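Ticket 611: Table clearing routine
Status: Reopened
Site: Jurville
Opened by: Latifa Belkadi

Vendor notes say "ready for everyday chores." I'd like to know whose. Small loose items on a dark tabletop, tape roll included, are still a problem for us. Please don't close this again on the strength of a demo.

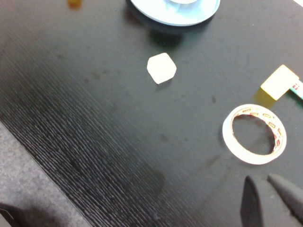 I asked Hiline for a pass rate on our table, with our clutter. They sent 80 percent from theirs.

Reply, Said Lamrani, 11:40 am
Grip force lowered, May build loaded. Can you retry with cups?

Reply, Latifa Belkadi
Retry set up. My kid clears dishes without a build number. Log to follow.

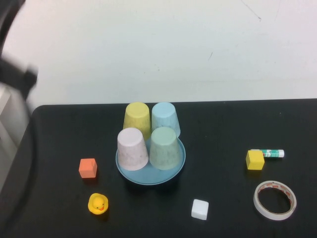
Attachment 2: four upside-down cups with the plate, duck and cubes on the table, arm at upper left.

Reply, Märta Strand
Severity stays at medium. Latifa, send the log when you have it and note the grip setting. Said, we still need the pass rate for a cluttered table.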